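The Slow Business of Buying a Robot

What a small furniture maker learned from a year of reading quotes, measuring doorways and changing its mind

The first quote Cirkositz ever received for a robot cell ran to 55 pages, and by the time everyone in the office had read it, the pages had coffee rings on them and a good many question marks in the margins. It was November, the heating in the Virimberg workshop was doing its usual grumbling, and the plan had seemed so simple back in the spring: find a machine that could put together the company's small metal frames, pay for it over a few years, and move the people who did that job onto the orders that were always running behind.

I have visited a lot of workshops over the years, and I have a soft spot for the ones that let you see the messy part. Most companies will invite you in once the new equipment is running and the floor has been painted. Cirkositz let me sit in while they were still arguing about whether to buy anything at all, and they gave me a chair next to the radiator, too, for which I remain grateful.

The trouble began with the price, as it so often does. The figure on the front page of the quote was for the arm and its controller. The gripper was on another page. The screw feeder was on another page again, and the fence, the floor anchors, the training and the first year of service had each found a quiet corner of their own. When it was all added up, the arm itself came to less than half the bill. People who buy this sort of thing regularly will be nodding along by now, but if you are doing it for the first time it comes as a shock, rather like buying a puppy and then being told about the vet.

So the first piece of advice I came away with is a dull one, and I make no excuses for it. Ask for the whole price of a working cell, making your parts, on your floor, and ask for it in writing before anybody starts talking about cycle times. Two of the suppliers that Cirkositz spoke to were perfectly happy to do this. The third took several weeks and sent a brochure.

The second piece of advice has to do with parts. Cirkositz makes a fabric-and-steel storage stand in its Juška line, and it was the Juška that everybody wanted to automate, because it sells steadily and hardly ever changes. The company had 1,594 of them on order for the year when the project began. That sounds like plenty of work for a robot, until you sit down and do the arithmetic (which they did, on the back of a delivery note) and find that the machine would spend a great deal of its life waiting. A cell that costs as much as a small house needs to be busy, and one product was never going to keep it so.

That led to a long afternoon on the question of what else the machine might do. Could it drill? Could it pack? Could it be wheeled over to the other bench in the slow season? The answer to each was yes, for a bit more money, and every yes made the budget a little longer. I watched the spreadsheet grow a new tab while I was eating a sandwich.

What saved the project, I think, was a decision to stop looking at machines for a while and look at the job. They took the Juška apart into its steps, timed each one, and wrote down where a person slowed down. Cutting and bending were fine already. The fabric panel was slow and would stay slow, whatever the salespeople said, since cloth sags and stretches and never arrives in quite the same place twice. A supplier offered to try it with a camera system and a special gripper, and the quote for that trial alone would have bought a very decent van.

The screws were another matter. Every joint needs one, the holes have to line up, and a person has to hold a tube steady with one hand while starting the thread with the other. Do that for a morning and your thumbs will tell you all about it. They tried the stand every way they could think of, on benches of different heights, in a borrowed jig, and down on the floor as a customer would do it at home, with the fasteners within reach and the rails laid out flat.
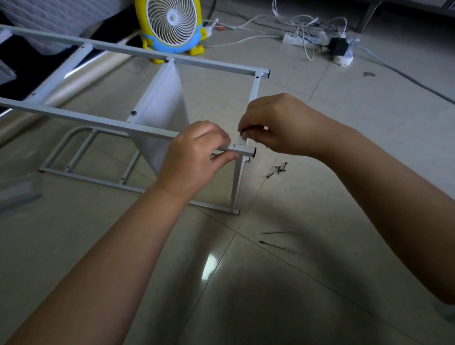
Buy the screwdriver first and the robot second, was how one of the assemblers at Cirkositz put it, and she added that a good clamp would do more for her hands by Christmas than any arm would do in three years. She had nothing against robots, she told me, and she would gladly give one the dull half of her day, but she wanted the money spent where the work was hard.

I wrote that down twice, once in my notebook and once on the inside cover, and it seems to have stuck with the managers as well. When the revised plan appeared, it had two stages. The first was modest – fixtures that hold the tubes square, a powered driver on a balancer, and trays that present the screws the right way up. The second was the robot, smaller than the one in the first quote, and only for the joints on the plain frame before the fabric goes on. It came from a firm called Cisten, which had the good sense to send an engineer to look at the building before naming a number.

That visit turned up a few surprises of its own. The doorway was too narrow for the pallet the cell would ship on. The compressed air line ran out of puff whenever the paint booth was going. The best spot on the floor, according to everybody, happened to be the spot where the forklift turned around. None of these would have stopped the purchase, but all of them cost money, and all were far cheaper to find with a tape measure than with a truck waiting outside.

If you are planning something similar, I would set aside a share of the budget for exactly this kind of thing and refuse to spend it on anything else. I would also put down the hours your own people will give to the project, which almost every first-timer leaves out. Cirkositz logged 129 of them before signing a single paper, and the managers thought that was on the low side.

As I write, the fixtures are in and the trays are on their second version, the first having been a touch too shallow. The deposit on the robot has been paid, the doorway is to be widened over the summer shutdown, and the forklift is learning a new route. The old quote is still in the office, coffee rings and all, propping up one end of a shelf.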